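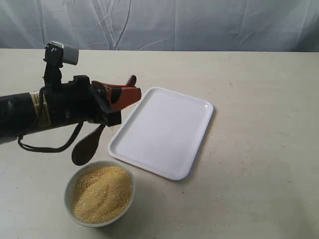 Week 6 notes: who does the scooping now?

OK, picking up where we ran out of time! Our case is Monum, the dry goods packer (grain, mostly), where portioning used to be a hand job for 27 people per shift. Then the arms came in.

Elli Kauppinen ran that line, and I love her interview, so please read all of it. Her crew didn't shrink much in the first year, but the work sure changed. People who used to scoop now refill bowls, wipe up spills and babysit stalled arms. She calls it "waiting for a living," and some folks hated it more than the scooping.

Things to chew on before section:

Who gets blamed when a portion comes up short?
Is refilling a bowl for a machine skilled work? Would you pay it the same?
What happened to the chatting? (Elli brings this up twice!)

Reading: the Sowah chapter, up to page 33. Skip the appendix.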